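Kukar Announces Third Album, Keditum

Kukar has confirmed that a third studio album, Keditum, will be released in April through Pristerard. Readers of this blog will recall that the group's second record appeared four years ago, and that very little was heard from its members afterward apart from a short run of club dates and one song for a film soundtrack.

The label's statement was brief. It gave the title, the month of release and a running time of 43 minutes. A track list has not been issued. The statement did confirm that Wian Mkhize remains the group's lead vocalist and principal songwriter, which should settle the rumors that circulated after he missed the final two concerts of the last tour.

The First Single

The lead single, "Kanagaratnam," was made available to subscribers of the label's mailing list last week. I have now listened to it a good many times and wish to set down some early impressions.

It opens with a piano figure of eight notes, repeated without accompaniment for nearly a minute. The drums enter late and stay low in the mix. Mkhize sings in a lower register than he used on either of the previous albums, and the change suits him. The chorus is less immediate than those on the second record. Listeners who came to the group through its dance remixes may find it slow on first hearing.

The production deserves particular mention. The vocals are nearly free of effects – a considerable departure – and the bass has been given far more room than before. My one reservation concerns the ending, which fades out during the strongest passage of the song. A longer version was reportedly recorded, and I would hope to see it included on the album.
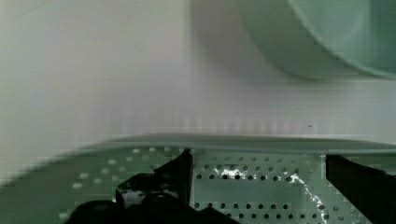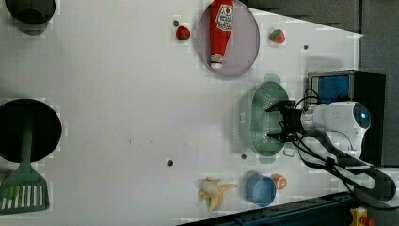

Formats and Availability

Keditum will be sold on vinyl, on compact disc and as a download, and it will reach the streaming services on the same day. The first vinyl pressing includes 200 signed copies, limited to one per customer. These will be offered first to the mailing list. Those who are not yet subscribed should register before the end of the month, as the signed copies of the second album were gone within a morning.

Prices have not been published. I will add them to this page when they are.

Concert Dates

No tour has been announced. The statement refers to "a small number of performances" following the release, without naming cities or venues. A return to theaters would be welcome. The group's quieter material was poorly served by the festival stages of the last tour, where much of the detail was lost in the open air.

A full review of Keditum will be published here in the week of its release. Correspondence regarding the single may be left in the comments section, which is moderated each evening after 8 p.m. Readers are kindly asked not to post links to unauthorized copies of the recording.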